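Textile Care and Conservation, evening course
Session 3 handout: Getting to know your cloth before you wash it
2018-04-27

Right, so last time we got a bit carried away with moth damage and I never reached washing at all. Sorry about that. I've put everything I meant to say into these notes so we can spend the session handling the samples instead.

My main message tonight is slow down. Most of the sad pieces people bring me were perfectly all right until somebody gave them a quick rinse. The Drorarley tablecloth I showed you in February (the one with the pink bloom all round the roses) had lasted for decades in a drawer, and one warm wash let the red thread run. I still can't get it out and I've stopped trying.

Start with the fibre

Cotton and linen are the friendly ones. They are stronger wet than dry, so they'll put up with a fair bit of soaking. Wool and silk go the other way and weaken when they're wet, so you never lift them out of the water by a corner. Slide a piece of net underneath and lift the whole lot together. Early rayon is the one I really worry about! It looks like silk, people sell it as silk, and it can fall to bits in your hands when it's soaked.

If you don't know what you've got, pull a loose thread from a seam allowance and look at it under the magnifier. Cotton has a flat, twisted look, a bit like ribbon. Wool has scales. We'll do the burn test together at the sink, so please don't try that one at home on the sofa.

Test every colour

I mean every colour, including the two blues that look the same. One drop of cool water, a bit of white blotting paper, a light press, then leave it for 10 minutes and look. If there's nothing on the paper, do it again with a drop of your wash solution, as some dyes sit quite happily in plain water and then let go as soon as soap turns up. Any colour at all on the blotter means we don't wet clean that piece. I know it's disappointing.

The bath

Soft water if you can get it, deionised for the last rinse. I use the plain Verodis liquid with no perfume and no brighteners, and you need far less than you'd think. Three short baths are kinder than one long one. Don't rub. Press gently with a flat sponge, working from the middle out to the edges, and change the water when it goes the colour of tea.

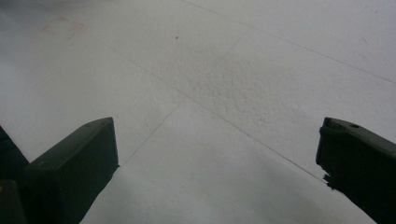
Drying is where I lose people, mostly because they've had enough by then and want their supper. Lay the piece face up on a clean, flat surface that won't give off any colour of its own, and ease it square with your fingertips while it's still damp. Line up the weave, smooth the edges, and keep it out of direct sun. A fan on low across the room is fine — a hairdryer isn't. And no ironing until you've looked at it in daylight, as heat can fix a stain you hadn't noticed.

For next time

Read pages 169 to 209 in the Bailly book, but skip the bit on bleaching, which I disagree with and will happily moan about in class. Bring one washable piece you don't mind practising on. The Vinditz nets have arrived, so there's no need to buy your own.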